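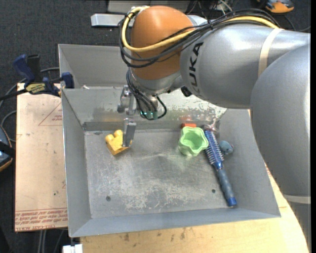
Ticket 144 covers the bin-picking cell on the KUKA arm and the fault logged as "intermittent finger contact timeout, left approach". The complaint from the night script is that the gripper reports closed on an object when it has stopped short, or stops short and reports nothing at all, and that this is worse since the change from the old Holub fingers to the flat Telton ones. The test set is the usual mixed one: yellow toy block with the knobs, green cup with the scalloped rim, blue hairbrush, red-orange block, a few small items. The yellow block at a slant near the back left corner is the pose that gives the most trouble, with the finger coming straight down beside it. The brush across the right half of the bin is the second worst.

Status: resolved, with one item carried over
Opened by: Emese Kovács
Assigned to: Warrick Tamihana
Opened: 2023-09-27
Cell: front bin only, rear bin not in the pick list

Entry 1 - Kovács
Timeout fires in the left third of the bin. Right third is clean apart from the hairbrush. Gripper controller is the Eltmont unit, firmware as delivered. Arm program unchanged. I ran 100 picks with the Telton fingers and logged 15 timeouts. Of those, 12 were on the left approach. No timeouts on the green cup. Log attached to the ticket folder.

Entry 2 - Tamihana
Read the log. The timeouts are not spread evenly through the run. They come in groups, and each group follows a wrist rotation past the point where the cables swing under the housing. First suspicion is the signal cable to the gripper. Please check the following before anything else is changed:
Connector seated at the wrist end.
Cable slack with the wrist at both ends of its travel.
Ground continuity from gripper body to controller.

Entry 3 - Kovács
Connector seated. Continuity good, both with the arm parked and with the wrist turned by hand in T1. Slack is adequate at one end. At the other end the lower loop pulls tight enough to move the plug slightly when pushed with a finger. I could not make it drop out on the meter.

Entry 4 - Tamihana
A meter is too slow for this. Put the scope on the contact line and repeat the wrist move at program speed. Do not retie the cables yet.

Entry 5 - Kovács
Scope on. Short dropouts on the contact line, only at the tight end of travel. The Eltmont controller treats any dropout during closing as a lost contact and starts its timer again, so a single dropout is enough to run into the timeout. The Holub controller had a filter on this input. That would account for the fault not showing before, as we changed fingers and controller on the same afternoon.

Entry 6 - Rusnák
Noting for the record that the fingers and the controller should have been changed separately. The comparison sheet currently lists the timeouts against the Telton fingers. Please move them to a separate line until we know which part they belong to.

Entry 7 - Kovács
Sheet amended.

Entry 8 - Tamihana
Cable rerouted with more slack in the lower loop and a new tie point. Plug no longer moves at the end of travel. Scope shows a flat contact line through the full rotation. Repeated the 100 picks with the same fingers, same controller, same start poses. Timeouts are gone on every object except the yellow block in the corner pose, which still failed twice.

Entry 9 - Grajales
The two that remain look like a different fault. I stepped through both in T1. The finger comes down with its flat face overlapping the side of the block. When the gripper closes, the finger meets the angular part of the block below the knobs, the block turns, and the closing stroke ends before the force threshold is reached. The controller is correct to report a timeout. This is a grasp pose problem and the cable has nothing to do with it.

Entry 10 - Tamihana
Agreed. Can the approach be turned so the fingers close on the long sides?

Entry 11 - Grajales
Only partly. The bin walls slope outwards, which helps, but in the corner the wrist housing gets near the clamp on the left side before the rotation is complete. The planner then falls back on the straight approach. Options are to move the clamp or to let the planner push the block away from the wall first. I would move the clamp. The push move costs cycle time on every corner pick and has its own failures.

Entry 12 - Kovács
Moved the clamp towards the front of the bin and checked that the bin does not shift under side load. Collision model updated to match. The planner now finds the rotated approach for the corner pose. Both failing poses picked without a timeout.

Entry 13 - Rusnák
Were the Holub fingers run again with the new cable route? Without that we still have no fair comparison.

Entry 14 - Kovács
Not yet. The Holub fingers need the old adapter plate, and Bríd Ó Gríofa has that at Plovley until October. I have saved the start poses so the run can be repeated as it was.

Resolution
Cause 1: dropouts on the contact line from a tight cable loop at one end of wrist travel. Fixed by rerouting.
Cause 2: poor grasp pose on the yellow block in the back left corner, with the better approach blocked by the clamp. Fixed by moving the clamp and updating the collision model.
Controller input filter: Eltmont setting left at default. Turning it up would have hidden the first fault and slowed the contact response.

Carried over
Repeat run with Holub fingers on the Eltmont controller when the adapter plate is back. Owner: Kovács. The hairbrush picks are to be logged by handle and head separately in that run, as the first log has them under one name.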